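Six weeks with the Jetatum hands

So I finally have thoughts on the Jetatum two-arm kit!
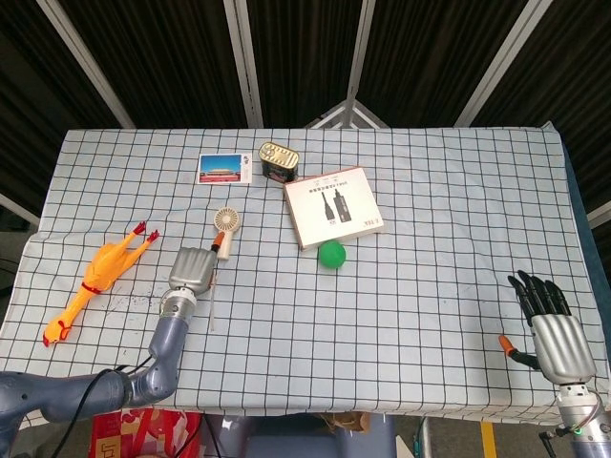
The kit at the table, with the chicken, the green ball and the rest of the gang.

A few of you wrote in March asking if it's worth the money, and my answer then was "ask me later," mostly because I was still fighting the cables. Later is now. We paid 3174 for the pair with hands, through Halilović, and shipping was another 88 on top (ouch, but the crate was solid).

The hands are why you'd buy this. I've used plain two-finger grippers from Erkis for ages and they're fine for boxes, but give them a rubber chicken and they just sort of pinch it and hope. With real fingers I can go after the soft stuff, the round stuff and the awkward little fan without swapping anything. The ball is still my least favorite. It rolls if you so much as brush it, and my success rate there is nothing to brag about.

Setup took me over 4 hours, and Gorazd Berisha, who has done this before, says he'd have been through by lunch. Fine, Gorazd. The manual skips the part where you calibrate the thumbs, so email support before you start. They wrote back to me the same afternoon.

Things I'd change: longer cables, please, and a quieter fan in the control box. I also wish the grid cloth came with it, I had to order mine from Girero.

Would I buy it again? Yep. I'd probably get the spare fingertips too, next time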